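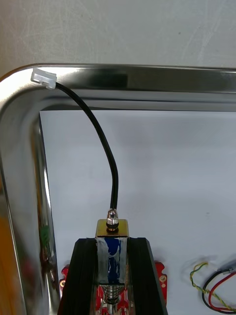 Small electromechanical part with a brass-colored plate and a domed silver nut or rod tip.

Van Beek Collection: Progress Report to the Candeck Fund
Period: second half of the grant year, to the end of February
Prepared by: Mabli Owen, project lead

Summary

We have cataloged 686 objects against a target of 2000. I would like to draw the Fund's attention to the fact that this is a great many more than the 2 we had cataloged at the time of the interim report, and then move on quickly to the reasons.

The Van Beek Collection, as the Fund will remember, came to the Humham museum from a man who serviced vending machines, jukeboxes, weighing scales and fortune tellers for his entire working life and threw away none of it. The application described the bequest as "largely sorted." I wrote that sentence. It was based on a visit to the front room.

Cataloging

The front room was indeed largely sorted. The back room and the garage were sorted by a system known only to Mr. Van Beek, who labeled his boxes with great care and in a way that has been little help to us. "Good ones" is a box. "Good ones (other)" is another. We have a crate marked "Ask Dennis" and have not yet found Dennis.

We spent the first six weeks trying to work out the system and have now given up on it, though we are recording every original label as part of the catalog entry in case somebody cleverer comes along. Each object gets a number, a short description, a condition grade and a shelf. Coin mechanisms and loose parts are being cataloged one at a time where they can be matched to a machine, and by the tray where they can't. This was agreed with the Fund's officer in the fall and has saved us from a target that would otherwise have kept growing every time we opened a drawer.

The pace has picked up a good deal since Thanksgiving. The weighing scales are finished. The jukeboxes are finished except for one, which is behind the others and will have to wait until the others go somewhere. Loose parts make up most of what is left, and they go fast once you stop wondering what they were for.

Storage

The shelving from Meltau arrived in good order and eleven days after the people we had hired to put it up. We put it up ourselves. It is level in every bay but the last, where the floor isn't.

The move out of the garage is complete. We had planned three van trips and needed nine. The overspend on van rental was covered by the underspend on people putting up shelving, so the storage line comes out even, for reasons I would not want to present as planning.

The damp reading in the new store has held steady through the winter. We will keep logging it weekly into the summer, when the building next door turns on its laundry vents.

Public program

The application promised an open afternoon and a talk. We held the open afternoon in November. It was well attended by people who remembered Mr. Van Beek, several of whom believed he still owed them a machine. We took down the details and one claim looks sound. The board will consider it at the next meeting, and I will let the Fund know if the collection becomes smaller by a peanut dispenser.

The talk has been moved to late spring. The speaker had prepared an hour on jukebox cabinets and would like to see the one at the back.

The fortune teller has been the most popular object by a wide margin. She is not working and was not meant to be touched. Visitors put coins in her anyway, and the coins have been entered as donations.

Budget

Spending is on track apart from the items above. We have 3000 dollars left unspent in the cataloging line, which was meant for a second part-time cataloger in the new year. We advertised twice. The first round brought in one applicant, who took a job with better heating. The second is still open.

We would like permission to use this money to extend our current cataloger's hours through the end of August. She knows the shelf numbers, she can read the handwriting, and she has asked.

Request for extension

At the present rate we will not reach the target by the end of the grant year. We are asking for a no-cost extension of five months. A revised schedule is attached, with the loose parts first, the remaining vending machines next and the jukebox last. It assumes no further rooms.

The family has mentioned a shed. I am going to see it in the first week of next month and will report back separately.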